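Writing letters again

In January I started to write letters by hand. My first language has long words and English has many small ones, so I am slow, but slowness is good for this. I write at the kitchen table before six in the morning, when the street is still dark.

My first letter went to Aarne Koivisto, my old neighbor, who moved to Osley after he retired. It had almost 200 words and took me two mornings. He answered with four pages — mostly about his bad knee and the price of firewood. I read them three times.

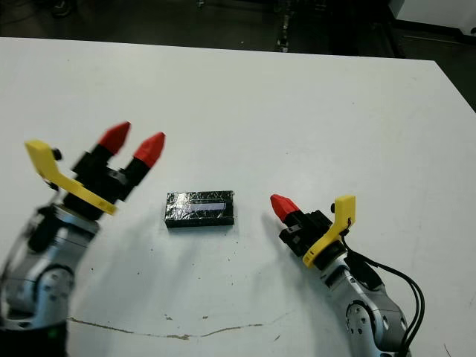
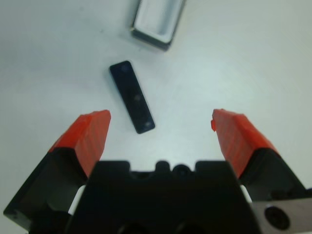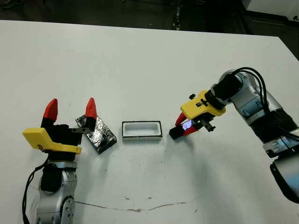
I had forgotten how much a letter asks from the person who writes it. On the phone I say "I am fine" and we go on to the weather. On paper this looks very poor, so I have to think about how I am. Sometimes I don't know, and then I write about the bread I baked.

My handwriting is still bad. My sister says the letter "r" looks like a broken chair. I bought a pad with lines, and it helps a little.

Now I owe a letter to my cousin and one more to Aarne. He asked me if the bakery on our corner is still open. It is, but they changed the rye bread — and I must find a gentle way to tell him.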